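Gitau Makori buys his curry leaves before six in the morning, when the stalls at Pelell market are still being set up. He wants them on the stem, dark green and dry to the touch, and he will walk away from a bunch that has been sprayed with water to keep it looking lively.

Makori has cooked at Vukham, a 14-seat restaurant behind the old bus garage, for over six years. The menu changes every fortnight. The herbs hardly change at all: curry leaf, mint, coriander, bay and a sharp local basil that he grows in tubs by the back door.

"People spend money on meat and then throw in whatever green thing is in the fridge," he says. "The green thing is half the taste."
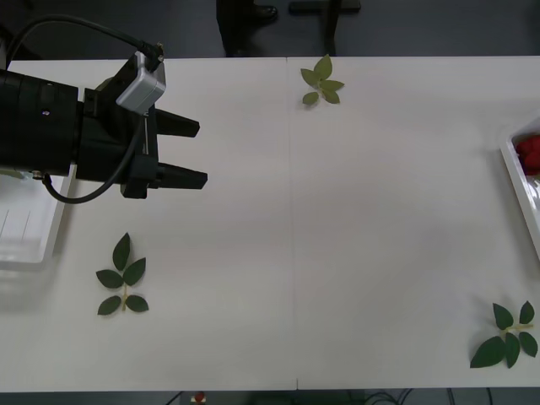
*2 min read*

Most kitchens lose herbs through bad storage. Makori rolls his soft ones in a barely damp cloth and keeps them in a box at the top of the fridge, away from the cold plate at the back. Basil stays out on the counter in a glass. Bay he hangs up for two weeks before using, which he says takes the bitterness off.

His supplier for the hardier plants is Ackroyd, a family nursery on the Jirnov road that began with roses and moved into kitchen herbs when the rose trade fell away. The rosemary there is cut in May and again at the end of summer. Restaurants get first pick, and the rest goes to the market.

The nursery had a poor spring. Late frost took most of the young lemon verbena, and the price of what was left doubled. Makori dropped it from his rice pudding and used bay in its place. Several regulars asked him to keep it that way, so he has.

He is less fond of dried herbs, though he makes room for oregano and mint. Both go into the pan early with the onions. Fresh leaves go in at the end, torn by hand, with the heat already off.

Vukham is open for dinner only. The pudding is on the menu until the end of the month.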